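Felicja Mazurek has heard the pitch before. Buy less, buy better, and the better thing will last. She spent 12 years checking returns for clothing stores before she began writing about what people pay for shirts, and she doesn't believe much of it.

"A $90 T-shirt is a T-shirt," she said when we met at her kitchen table in April. "Sometimes the cloth is heavier. Sometimes you're paying for the bag it comes in."

Her new report, put out by the small consumer group Gomemside, draws on 2,019 complaints from shoppers in four states. The most common one was twisting, where the side seam creeps around to the front after a few washes. Price was no guard against it. Neither was the word "premium," which Mazurek would like to see taken off hang tags altogether.

I asked if complaints were a fair way to judge. People who love their shirts don't write in.

"No, they don't," she said. "So I can't tell you how many shirts go bad. I can tell you what goes wrong with the ones that do."

That answer won't please Georges Majali, who runs the menswear label Policarpio and has called the report lopsided. By phone he told me that most damage starts at home. "They wash it hot, they dry it until it's cardboard, then they blame me," he said. He wouldn't say how many returns his own company gets.

Mazurek agrees that hot dryers are hard on cotton. She doesn't see why that lets anyone off. "If it can't go in a dryer, say so in big letters on the front of the package." 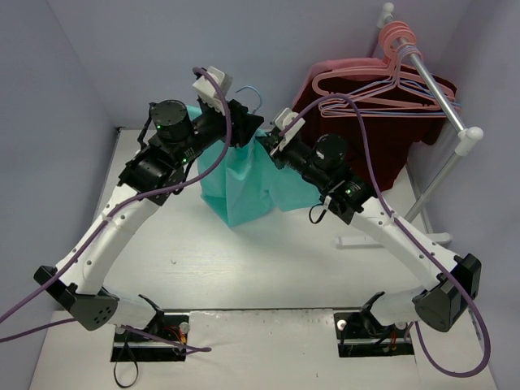 Her own test in the store takes a minute. She holds the shirt up by the shoulders and looks at whether the side seams hang straight. Then she turns it inside out and pulls lightly at the hem. If the stitches open up, she puts it back.

Does she follow her own advice? Mostly. She owns over 500 buttons, saved from dead shirts, and one blue blouse she paid far too much for.

"It twisted," she said. "I still wear it."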